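Countertop clearing

Countertop clearing is the everyday household task of removing food packaging, drink containers and small loose items from a kitchen counter. It is usually done after snacks or before cooking, and comes ahead of wiping.

Common items include snack bags, aluminum cans, fruit and small toys such as balls. Cans are generally handled first, as an opened one may still hold liquid.

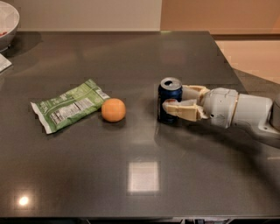
Aluminum cans are emptied, rinsed and placed in recycling where it is collected. A can is normally gripped around the middle, where the wall is thin and dents easily under pressure.

Snack bags are often made of layered plastic film with a crimped seal at each end. Many local programs do not accept them, and they go in the trash once empty.

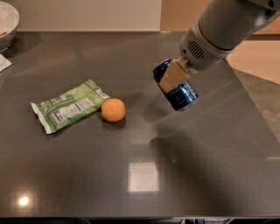

Dark, glossy counters show crumbs, rings and fingerprints more readily than pale matte ones. They are wiped with a damp cloth and dried with a second one.

Round objects roll on a polished surface and are commonly set against something flat or put in a bowl. 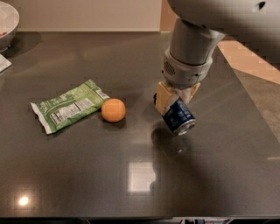 Items that belong in other rooms are taken away last, often in a single trip.

Related articles
Crimp seal
Beverage can
Dish rack

221 shares | 2 comments

Pletirlow
Should mention sticky can rings. Vinegar dulled my stone counter.

Ene
Our town takes snack bags at the drop-off site now.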